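Shop Floor Talk > Warehousing and Kitting > Robot on the kitting bench, what changes for us?

Started by benchfour, Fri 28 March

benchfour
I work days at a kitting warehouse on the Hirstead estate. We pick small parts into racks, the racks go on a trolley, the trolley goes to assembly. There are 10 of us on the benches. Management have told us two of the benches are getting robot arms from June. The integrator is a firm called Kaltetti. They say no job losses and that we will all be "moved to higher value tasks". Has anyone been through this? What did you end up doing all day? I'm not against it, my wrists could do with the rest, but I'd like to know what to ask before the next meeting.

ratchet_and_tea
Been through it at a place a bit bigger than yours. The job losses bit was true for us, in that no one was sacked. People who left weren't replaced. We had 53 on the floor when it started and it's well under that now. Ask them directly what happens when someone leaves, and get it in the minutes.

As for what I do, I fill the feed bins, clear faults and check the finished racks. It's less walking and a lot more standing in one spot.

millpond
Same here, more or less. The thing I'd ask about is pay grade. Clearing faults was called "part of normal duties" until our rep pushed on it. It needs a ticket and a day's training, so it should be paid as such. Took us months.

benchfour
Thanks both. Good point on the grade, that hadn't come up at all. Did either of you get any say in how the benches were laid out?

ratchet_and_tea
No. They put the light stack where you couldn't see it from the feed bins, so we spent the first fortnight walking back and forth to see if it had stopped.

oddsocks77
I'll disagree with the mood here. I went from bench picking to looking after a pair of arms and I'd not go back. Picking 538 lines a shift was miserable work and my shoulder was going. Yes, it gets boring when it runs well. So did picking.

millpond
Fair enough, but you got the tech's job. How many from your old bench got one?

oddsocks77
Me and one other. The rest went over to goods in. Some like it and some don't. I'm not saying it's all roses.

Kindow_nights
I'm on nights at a site where the arms run with two of us minding them. What changed most for me was the company. There used to be a full crew and a radio. Now it's me, a lad at the far end and the compressor. Nobody puts that in the presentation. If they're planning to run yours overnight, ask about lone working, who answers the phone at 3am and how long they're expected to take.

benchfour
They said days only "to begin with". I'll write that one down.

goodsin_gav
Can I ask a practical one? How does it cope with the racks themselves? Ours are all knocked about. Half the dividers lean and the labels are hanging off. A person just works round it.

oddsocks77
It doesn't cope, is the short answer. You'll need new racks or a lot of sorting out. We ended up scrapping most of ours. A finger catches a bent divider and the arm faults, and then you're resetting it 40 times a shift. Once the racks were all the same it settled down.

ratchet_and_tea
And guess who checks the racks for bent dividers. That's a job that didn't exist before and it was nowhere in the plan. Nearly an hour a day, between us.

benchfour
This is useful. We had a first look at what they're proposing. They've built the rack on the computer and are trying the moves out there before anything comes to site. I asked for a copy of one of the views to show the others on the bench. 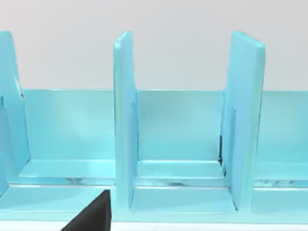
Simulated rack with upright dividers, slots empty. Black gripper finger at bottom left.

My worry is the gap between the slots and the size of that finger. I can get two fingertips down beside a divider and feel whether a part is seated. I don't know how it tells.

oddsocks77
Depends what's on the arm. Ours goes by grip force and a camera over the bench. It's fine on hard parts and poor on anything bagged. Ask Kaltetti for a list of what it won't pick. There'll be one, and whatever's on it is what you'll be doing by hand.

goodsin_gav
That rack looks a lot cleaner than any I've handled. Send them one of your worst.

millpond
Seconded. We had a supplier, Güler, who asked for a crate of our actual racks and parts before they quoted, bad ones included. It was the only part of the whole business that went smoothly.

ratchet_and_tea
I'd not rely on that. We sent samples too and they still set it up around the good ones. What worked was having two pickers at the test runs, on paid time, with the right to say it isn't ready.

Kindow_nights
Agree with that. Ours were invited to "observe" and that's all they did.

benchfour
Right. My list so far is what happens when people leave, the grade for clearing faults, lone working if it goes to nights, who checks the racks, the won't-pick list, and two of us at the test runs. I'll also take a couple of our worst racks in with me. The meeting is the week after next.

millpond
Add breaks. When the machine sets the pace someone always decides the break can wait until the trolley's full.

benchfour
Added. I'll post again once we've had the meeting.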